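Piro Insert – placement software for tight fits

Piro Insert is the part of the Radeo toolkit that looks after the last few millimetres of a placing job. You tell it which part the arm is holding and which opening it should go into, and it works out the approach, the turn of the wrist and how gently to press. It runs alongside the controller you already have, so there's no need to throw out a planner you've grown fond of!

We built it in Plorkerham around shape-sorting blocks, and we still use them every day – they are cheap, fussy about angles and very good at showing up a lazy pose estimate.
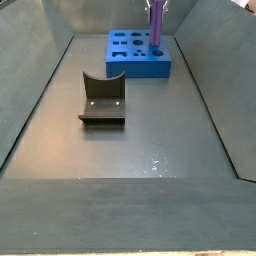

The search routine is the bit people write to us about. When a part lands on the rim of its opening, Piro Insert tries small tilts and sideways nudges, reading the wrist forces as it goes, and you can set a limit of anything up to 7 tries before it backs off and asks for a fresh look from the camera. Every attempt goes into a log you can replay at your desk, and the log holds 3,000 attempts before the oldest ones drop off.

Updates run at 200 per second on an ordinary office computer. Anitha Subramaniam looks after trial licences and Győző Illés answers the technical post, usually before lunch, and both are happy to talk through an awkward part with you.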